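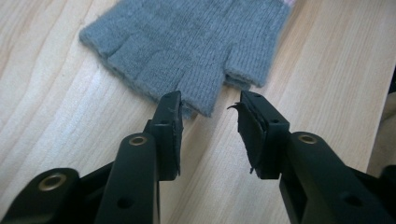 Nultier jaws going in on the grey-blue fingerless glove. Right-hand pad has seen better days.

Hi all,

Trudy Tapsell wrote:
> Has anyone on the list got real hours on the Nultier hand-held
> gripper? Loseo are offering me the kit with a spare pad set for
> a bit less than the Lehtinen one and I can't decide. We'd be
> using it on knitwear and tea towels mostly, nothing heavy. How
> do the pads hold up? And is the support any good?
> Trudy

Trudy, I've had ours since August and it's done a fair whack of work, all of it on soft stuff (gloves, beanies, socks, the odd scarf), so I reckon I can help with this one!

The good first. The linkage is lovely. Brass-coloured fittings at the pivots, no slop that I can feel, and it opens nice and wide, so you can come at a glove from the finger end and still have room either side of one finger. I've got little hands and I can squeeze it for 40 minutes before I want a cuppa. The Lehtinen had me sore in 30.

Now the pads. Have a look at the right one in the photo: torn down the face and peeling up at the top into a curly, shreddy bit. The left is only a bit frayed along its edge. A flap like that is a pain with fuzzy knits, as it likes to snag the loops, and on a ribbed hem I find I'm pinching twice to get one decent grab. The finger openings are the worst, with the two layers sitting so close together.

Replacement pads are $89 a set from Loseo, which I think is a bit rich for two strips of lining. Citach do a generic set for $70 but Oskari tried those and had to trim them with a craft knife to get them to sit flush, and one's already lifting at the corner. So if the spare set really is thrown in, I'd take the deal, and I'd ask them for a second set while they're still keen to sell you something.

Support was fine the once I rang. Siiri Laaksonen picked up, knew the thing inside out and emailed me the pad instructions the same arvo.

Happy to lend you ours for a few days if you want a go first, just sing out. I'll put a fresh pad on it!

Cheers,
Elli Tikkanen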